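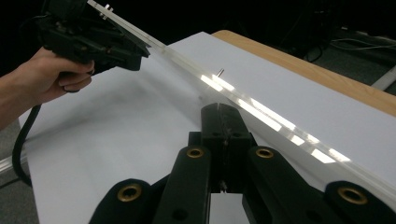 Pinça de mão com uma tira de acrílico transparente, na bancada de registo de Minddale.

Na unidade de Minddale, a montagem de placas de acrílico começou em março a ser gravada com pinças de mão, para preparar a entrada do primeiro braço automático na linha. A mudança foi decidida pela Trirkville no final do ano passado e abrange, para já, apenas o posto de montagem das tampas. Os restantes postos continuam como estavam.

O trabalho é o mesmo de sempre: assentar a placa, alinhar os cantos, fixar, verificar. A diferença está em quem o faz e com quê. Durante parte do turno, a pessoa do posto deixa de usar os dedos diretamente sobre a peça e passa a pegar-lhe com duas pinças, uma em cada mão. Os movimentos ficam registados e servem depois para ensinar o braço a repetir a tarefa. O projeto tem o nome interno de Boros e prevê 2,000 repetições gravadas antes de qualquer ensaio com o braço na linha.

Para já são 9 as pessoas formadas para gravar. Todas vieram da montagem e todas se inscreveram por iniciativa própria. Cada sessão dura 45 minutos e é seguida de pausa. Não se fazem duas sessões seguidas com a mesma pessoa, e a regra não muda em semanas de maior encomenda. As primeiras sessões são lentas. Quem está habituado a sentir a borda da placa com a ponta do dedo perde essa referência e tem de a substituir pela vista. Várias colegas disseram que ao terceiro ou quarto turno já pegavam na peça sem pensar nisso, mas que o pulso se ressentia no fim do dia. Em resposta, os cabos passaram a ser presos mais acima no braço e a bancada baixou um pouco.

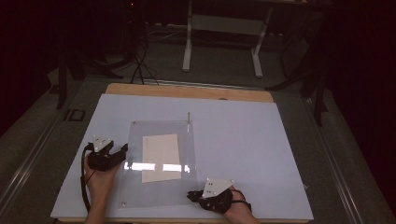 O tempo passado a gravar conta como tempo de produção para todos os efeitos, incluindo o prémio mensal. Foi a questão mais colocada na reunião de apresentação e ficou escrita no acordo. As peças feitas durante as gravações não entram nas contas individuais de rendimento, nem para bem nem para mal.

Também ficou escrito o que se grava. Interessam ao projeto a posição das pinças e as imagens da zona de trabalho, onde aparecem mãos e antebraços. Não se grava som. Os ficheiros são guardados com um número de sessão, sem nome, e as chefias de turno não têm acesso a eles. Quem quiser que uma sessão sua seja apagada pode pedi-lo no próprio dia, sem ter de explicar porquê.

Quanto aos postos, a informação que temos é a seguinte. A montagem de Minddale tem 76 pessoas e a empresa comprometeu-se a não reduzir esse número por causa do braço enquanto durar o acordo. O que muda é a distribuição. Quando o braço entrar, ficará com a colocação da placa, que é a parte mais repetitiva e a que dá mais queixas de ombro. A verificação final e o acerto dos cantos continuam a ser feitos à mão. O acrílico risca com facilidade e apanha reflexos das luzes do teto, o que torna difícil avaliar a superfície por câmara, e a equipa técnica não conta resolver isso nesta fase.

Há quem não esteja convencido. Alguns colegas do turno da noite lembraram que em Pikden se falou igualmente de redistribuição e que as vagas de quem se reformou nunca foram preenchidas. A pergunta foi levada à direção, que respondeu que as saídas por reforma serão analisadas caso a caso. Pedimos uma resposta mais concreta e voltaremos ao assunto quando a tivermos.

As inscrições para o segundo grupo de gravação abrem em maio. Podem inscrever-se pessoas de qualquer turno da montagem, mesmo sem experiência no posto das tampas. A formação ocupa uma manhã, dentro do horário e paga. As fichas estão na sala de pausas e devem ser entregues à chefia de turno ou deixadas na caixa junto à entrada, até às 17h00 do último dia do mês.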